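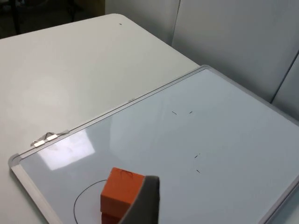

4.2 Comparing two grippers on the foam block test

Use this section when you have a Zukgate gripper and an Edetti gripper and want to know which one suits your arm. The Orkerer sales sheet gives both a high score. Treat that as a starting guess and run your own trials.

1. Lay the whiteboard flat on the table and check that it does not rock.

2. Draw the circle and the four short dashes in black marker. The circle is the start area. The dashes are there so you can see whether the board or the wrist camera has shifted between runs.

3. Set an orange foam block inside the circle.

4. Bring the fingers down beside the block and stop before contact. Look at the wrist camera view. A finger this close to the lens will be blurred, and it may hide part of the block.

Note: Overhead lights leave a bright patch on a glossy board. Auto exposure is supposed to deal with this. We would not count on it – lock the exposure by hand.

5. Close, lift, hold, and put the block back down. Log every attempt, including the ones you think were your own fault.

6. Change the gripper, redo the wrist calibration, and repeat from step 3.

CAUTION: Keep hands off the board while the arm is powered. The Baláž controller's soft stop is slower than its name suggests. Use the red button.

Note: Foam forgives a lot. It squashes, it grips back, and it makes a weak finger look good. Our better set scored 69 percent on foam, and we still would not hand it a glass – see 4.3 for hard objects before you buy anything.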